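THE SECOND CHAIR

I got the job at Calell because I could make an appointment book balance, and for no better reason than that. I'd never cut hair in my life. Blažena Kratochvíl owned the place, two chairs and a shampoo sink on the main street of Simdale, and she hired me in April after asking one question, which was whether I cried easily. I said no. She handed me a broom.

Back then she had 517 names in a recipe box, every regular she'd ever had, each on its own card with the color formula and who not to seat them next to. (Mrs. Nkuna and her sister-in-law, never. It was underlined twice.)

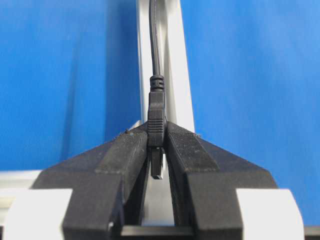

The recipe box was going to be my big project. I talked her into a laptop and a card reader, and I spent a whole evening typing up the A's while she swept around my feet and sighed. The reader came with a black USB cable, the plug a stubby little rectangle with fine grip ridges across the front, and she held it up by those ridges like something she'd found in the drain. "And if this breaks," she said, "what color is Mrs. Abbott?" I said it was all saved. She said saved where -- and I didn't have a good answer, so I told her Rornton, which is just the next town over. She nodded. Rornton she could picture.

After that we kept both. I typed, she wrote cards, and when they disagreed the card won.

The trouble started when the big salon opened out by the highway. Eleven chairs, cucumber water, a girl at the door whose whole job was taking coats. We lost the prom crowd first, then the brides. Blažena acted like she hadn't noticed, but she started ironing the towels.
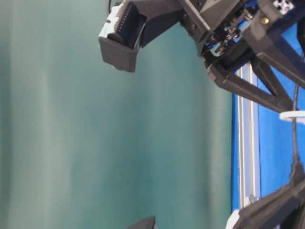
"Sit," she said one night after we'd locked up. She was pointing at the second chair, the one by the window that had been empty since her cousin moved away. I figured I was being let go and that she wanted me comfortable for it, so I sat down and got ready not to cry, having promised.

She put a cape on me and handed me the mirror. Then she cut my hair, slowly, telling me every single thing she was doing -- where her fingers went, how much tension, why you never trust wet bangs. It took 53 minutes and I'd never heard her talk that long. When she was done she spun me around, pulled off the cape, and sat down in the chair herself.

"Now me," she said.

I told her I couldn't. She told me it grew back, and anyway she owned a scarf. 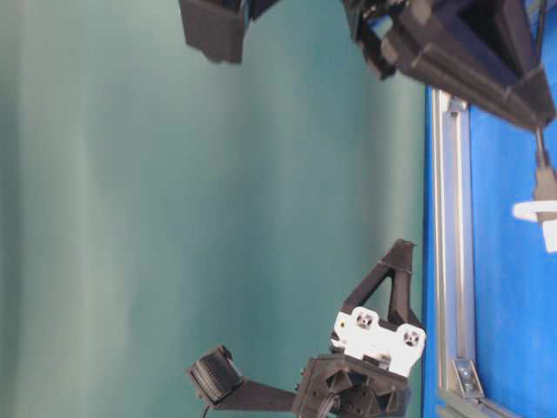
So did I ruin her hair?

The left side came out shorter than the right, and she wore it that way for two weeks, no scarf, telling every customer who had done it.

Mrs. Nkuna was the first one to ask for me. She's 80 and she said at her age what was the worst that could happen. I got out her card to check the color, and down at the bottom, under the part about the sister-in-law, Blažena had already crossed out her own name and written mine. The ink wasn't new, either. I didn't say anything about it. I got a clean towel and asked Mrs. Nkuna if the water was too hot.

Print this story | E-mail this story

More recent fiction
Last Bus to Rornton
What My Aunt Kept in the Freezer
The Perm
Two Weddings and a Flat Tire

Contact us | Copyright 2021, all rights reserved | Back to top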